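4. Hanging the Clorico shelf unit

Take your time with this part, and do ask a friend to hold the other end – it makes the whole job so much nicer.

1. Hold the rail level and mark your screw holes in pencil.
2. Drive the screws in until they're snug.

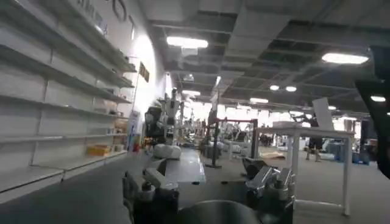 3. Hook each shelf on, starting from the bottom, and give it a gentle tug.

Caution: Keep each shelf under 300 ounces.

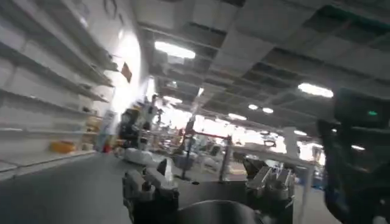 Can I move a shelf later on?
Of course you can – just clear it off first, lift the front edge, and slide it free of the rail.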